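2020年5月21日

帰ってきてすぐ書いている。手を洗って、靴下だけ替えて、夕飯はまだ。先に食べたら絶対に眠くなって忘れるので、パンをかじりながら書くことにした。

Fluvbergの見学会に行ってきた! ずっと行きたかったやつ。去年申し込んだときは定員でだめで、今年もどうせ無理だろうと思っていたら、先週ベヴァリー(Beverley Pirihi)から「枠が二人分ある、来る?」と短いメールが来た。行く、と一行で返した。件名も直さずに。

Waakaまではバスで行った。乗り換えが一回。終点のひとつ手前で降りて、材木屋の角を曲がって坂を上がると、青いシャッターの建物がある。看板が小さくて一度通り過ぎた。戻ったところでベヴァリーが手を振ってくれていて、彼女はもう中で紅茶をもらっていたらしく、紙コップを持っていた。私の分はなかった。

受付で名前を書いて、手を消毒して、胸にシールを貼られる。シールに書かれた私の名字は一文字違っていたけれど、直してもらうほどでもないのでそのまま一日過ごした。最後まで誰にも名字で呼ばれなかった。

案内してくれたのはウォリック・プレンダーガストさん。声が大きい。機械の音に負けないように大きくなったんだと思う。静かな廊下でも同じ音量で話すので、廊下の反対側にいた人が振り返っていた。でも説明がものすごくわかりやすくて、私は最初の五分で好きになった。質問をすると必ず一度「うん」と言ってから考える。考えている間は黙っている。あの間がよかった。

最初に見たのはアームのWallik。台に据え付けてあって、関節のところが思っていたよりずっと細い。台の上にはタオルと木のスプーンとふた付きの容器が並んでいて、まずタオルをたたむところから。端をつまむ。持ち上げる。ちょっと揺れて、止まって、また動く。この「止まって、また動く」がたまらない。考えているみたいに見えてしまう。ウォリックさんに言わせると、止まっている間はカメラの画像を見直して次の動きを計算しているので、「まあ、考えているでいいよ」だそうだ。いいんだ!

一枚目はきれいにたためた。二枚目は角がめくれたまま半分に折って、さらに半分に折って、ふっくらした変な四角ができた。見ていた子どもが「うちのパパのやつ」と言って、お父さんらしき人が天井を見ていた。

そのあとスプーン。これは落とした。一回目も落として、次も落として、三度目でつかんで、つかんだのに向きが逆で、柄のほうを容器に入れてしまった。見学の人たちからため息が出て、それから拍手が出た。失敗で拍手が出る見学会、いいなと思う。ウォリックさんも平気な顔で、落ちたスプーンを拾って台に戻して、「今のは昨日できてたんだけどね」と言っていた。木目がカメラの画像の中で台の色に溶けることがあるそうで、台に濃い色の布を敷いてもう一度やったら、今度はつかんだ。布一枚で変わるのか。うちの台所の台も木だな、と帰りのバスでずっと考えていた。

操作体験もあった。操縦桿みたいなものを想像していたら、手首と同じ向きに動く持ち手で、自分が手を傾けるとWallikの先も傾く。一瞬遅れてついてくる。その遅れに慣れるまで、私はどうしても行き過ぎる。スポンジを箱に入れるだけのことに、ものすごく時間がかかった。ベヴァリーは一回で入れた。彼女は編み物をする人だから手先の勘が違うのだ、ということにしておく。悔しいので順番の最後にもう一回並んで、今度は入れた。入れた瞬間に声が出た。

お昼は庭のベンチで持ってきたおにぎり。鮭と、梅。ベヴァリーに梅を一口あげたら目をぎゅっとつぶっていた。それでも残りも食べていたので、嫌いではないと見た。庭にはフェイジョアの木があって、落ちた実が草の中に転がっていた。拾っていいと言われたので、ポケットに入るだけ拾った。今、机の上でいいにおいがしている。

午後はエレーヌ(Hélène Girard)さんの話。エレーヌさんはJiltlowという仕組みを担当している人で、Jiltlowは、集めた動作の記録を見返して「ここでつかんだ」「ここで離した」と区切りを入れていくためのソフト。画面を見せてもらった。細長い帯が横に流れていて、上に映像、下に指の開き具合の線が出る。つかむところで線がすとんと下がる。それだけのことなのに、しばらく見ていると線だけで何が起きているかわかってくる。柔らかいものをつかむと下がり方がゆっくりで、硬いものだとかくっと止まる。私が「今のは卵?」と言ったら、エレーヌさんが嬉しそうに「靴下」と言った。全然違った。

今たまっている記録は2,000件だという。多いですねと言ったら、エレーヌさんは首を振って、まだ少ないと言った。しかも台所の記録に偏っていて、寝室や物置や洗面所がほとんどない。研究室の台の上だけで覚えたことは、人の家に行くと通じないことが多いのだそうだ。しわのある布の上、傾いたところ、窓から光が入るところ、横に物が積んであるところ。そういう場所で人が手に道具を持って動作をして、その記録をためていく。だから午後の後半は、建物の外に出て、坂の下のトモアナさんのお宅に伺うのだった。

ここからが今日いちばん楽しかった。

アナヘラ・トモアナさんとウィレムさんの家は、見学会の会場から歩いてすぐ。姉弟で、家の部屋を順番に使って記録の手伝いをしているとのこと。玄関で靴を脱ぐと言ったら、アナヘラさんに「うちもそう」と言われてなんだか落ち着いた。家に上がるのは一組に四人までと決まっていて、私たちの前の組が出てくるまで門のところで待った。出てきた人がみんな笑っていたので、ますます待ちきれなくなった。

道具は手で持つグリッパー。研究室で見たアームの、先のところだけを人間が持つと思えばいい。握ると指が閉じる。指にはざらざらした青いパッドがついていて、そこで物をはさむ。先端の動きは道具についたカメラが撮っているので、ロボットがいなくてもロボットの手から見た記録がとれる。仕組みを聞いた瞬間に「頭いい!」と日本語で言ってしまった。ウィレムさんが日本語だとわかって、「アタマイイ」と真似してくれた。そのあと何度も言っていた。

アナヘラさんが先にお手本を見せてくれた。居間のクッションを右から左へ。新聞を椅子の上へ。速くやりすぎないこと、とアナヘラさんは言う。人間の手はつい速くて雑で、それでも物が動いてしまうから困る、機械がその速さを真似すると飛ばすのだと。それから、物に近づくときはまっすぐ行く。つかんだら一呼吸置く。離したらすぐ逃げない。聞いているうちにお茶の稽古を思い出した。昔、先生に「手を離したあとがだらしない」と何度も叱られたのだ。まさかここで役に立つとは。

で、寝室。細長い部屋で、奥の窓のところまでベッドが入っている。ベッドの掛け布団の上に青い布を敷いて、そこを作業する場所にしている。机じゃないんですかと聞いたら、机は研究室でいくらでもとれるから、とウィレムさん。なるほど。布団の上は柔らかいから、物を押すと沈むし、沈んだぶん隣の物が傾く。エレーヌさんがほしがっていたのはこういう場所だ。
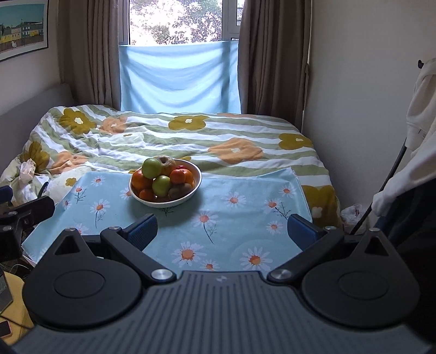
ベッドの上の青い布と果物の鉢。グリッパーを手に持ったところから。

布がかわいい! 白いヒナギクの柄で、花の芯がオレンジ色。掛け布団のほうも大きな花の柄だから、花の上に花である。私はこういう重ね方が大好きなので、道具の説明を聞きながら半分くらい布を見ていた。どこで買ったのかアナヘラさんに聞きたかったのに、聞くのを忘れた。次に会ったら絶対に聞く。

鉢の果物は、りんごにオレンジにキウイ。課題は「鉢から一つ取って布に置く、また鉢に戻す」。たったこれだけ。私はりんごから始めて、緑のつるつるしたほうをつかもうとして、指の間でくるんと回られた。もう一度やってもくるん。まんなかをはさめと言われて、まんなかのつもりではさむと、少し上なのだった。自分の目で見ている位置と、指の先の位置がずれている。アナヘラさんが「腕をもう少し寝かせて」と言って、そのとおりにしたら、すっと入った。持ち上がったときの重みが手のひらに来る。あの感じ、まだ手に残っている。

オレンジは得意だった。皮にざらつきがあるからか、パッドとよく合う。キウイはもっと合う。毛があるから滑らない。ただ握りすぎるのがこわくて、ゆるく持って、ゆるすぎて、布にぽとん。音がしない。ベッドだから。研究室でスプーンが落ちたときはあんなに派手な音がしたのに、こっちは落としてもやさしい。ベヴァリーが「失敗しても静かでいいわね」と言って、みんなうなずいていた。

落としたのも記録に残るそうだ。消してくださいとお願いしたら、ウィレムさんに笑って断られた。落としてから拾い直すまでが大事な材料で、きれいに成功したものばかり覚えさせると、落としたときに何をすればいいかわからない機械になってしまうらしい。私のぽとんが誰かの役に立つ。2,000件の次に、私のキウイが入る。

持ち時間は二分ずつだった。短い! 始まる前は十分長いと思ったのに、りんごだけで半分使った。ベヴァリーは自分の番で、オレンジを置いて戻してをきちんと繰り返して、最後に小さくおじぎをした。何に対するおじぎなのか聞いたら「つい」と言う。お茶の先生に見せたかった。

手首が思ったより疲れる。ウィレムさんは毎回一区切りごとに道具を置いて、手をぶらぶら振る。長く続けると握り方が変わってきて、線にもそれが出るそうで、Jiltlowの画面で見ると疲れている時間帯がわかると言っていた。ちょっと恥ずかしい話だ。私の線はきっと初めから疲れた人の線だと思う。

帰りぎわにエレーヌさんが坂を下りてきて、玄関先で少し話した。次は物置をやりたいとのこと。アナヘラさんは「物置は見せられない」と即答。エレーヌさんは「見せられない物置がほしい」と粘っていた。この攻防は前からやっているらしく、ウィレムさんは二人の後ろで黙って靴を揃えていた。うちの押し入れならいつでも、と言いかけて、先週開けたときに上から箱が落ちてきたのを思い出してやめた。

バスの時間まで少しあったので、会場に戻ってもう一度Wallikを見た。夕方の回はタオルの色が替わっていて、朝より動きがなめらかな気がした。ウォリックさんに聞いたら、何も変えていないと言う。こちらの目が慣れただけかもしれない。最後の一枚をたたみ終えたところで、また拍手が出た。私は朝より大きく拍手した。

持って帰ったもの。パンフレット、シール(名字の違うやつ。手帳に貼った)、フェイジョアをポケットいっぱい。ベヴァリーはペンをもらっていた。なぜ私はペンをもらっていないのか。

バスの中でベヴァリーと、何ならロボットにやってもらいたいかという話をした。彼女は毛糸玉をほどくの。私は布団カバーをかけるの。あの四隅を合わせる作業を代わってくれるなら、いくらでもキウイを落とす。布団カバーはかなり難しいだろうと思う。タオルの角であれだけ悩んでいたのだから。でも、いつかやるんじゃないかな。今日見た感じだと、やりそうだ。

さっき台所で、トングを使ってフェイジョアを一つずつ鉢に移してみた。まっすぐ近づく、一呼吸、離してもすぐ逃げない。三つ目で転がって冷蔵庫の下に入った。まだ取れていない。

明日やること。ベヴァリーに写真を送る。アナヘラさんにお礼のメール、布のことを聞く。フェイジョアは半分ジャム。物差しで冷蔵庫の下を探る。

いいかげん夕飯にする。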